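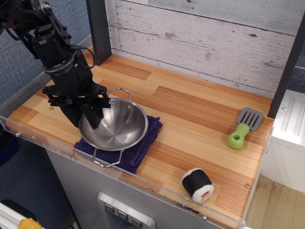 Stindis Cottage is a self-catering holiday cottage on the edge of the village of Sampaio, let by the week and, out of season, for short breaks. Sleeps seven. Owned and let by Ross Pringle, who also did most of the conversion work.

History

Built as a pair of farm workers' houses, date uncertain. Knocked into one when the farm was split up. Stood empty for a long spell, used for storing hay and later a tractor. Roof went in a storm one October and the building was nearly pulled down. Pringle bought it with 20 acres of grazing, most of it since sold. The name comes from the field behind, spelled Stindes on older maps.

Layout

Two floors. Kitchen, sitting room, one twin bedroom and a shower room downstairs. Two doubles and a small single upstairs, plus the main bathroom. The stairs are steep and there is no gate at the top. Ceilings are low on the east side, where the old second house was, and the floor drops a step between the two halves. Heating is by oil, with a wood stove in the sitting room. First basket of logs is included in the rent, further ones are paid for.

Location

The cottage is at the end of a farm track, about 400 yards from the road. Parking for two cars. Nearest shop is in Sampaio, shuts early on Sundays. Cirnum, the nearest town of any size, is 20 minutes by car and has the train station, a supermarket and a weekly market. Beach at Rirnetti, reached by the coast road or on foot across the fields. The footpath gets very muddy and part of it was diverted after a landslip.

Letting

Changeover day is Friday. Arrivals from late afternoon, departures by mid morning. Linen and towels supplied, beach towels not. One dog allowed by arrangment, kept off the beds. Cell phone signal is poor indoors, better at the top of the track. The listing was last revised on July 21, 2023, when the travel crib and high chair were added.

See also

Holiday cottages in Cirnum
Rirnetti coast path
Sampaio (village)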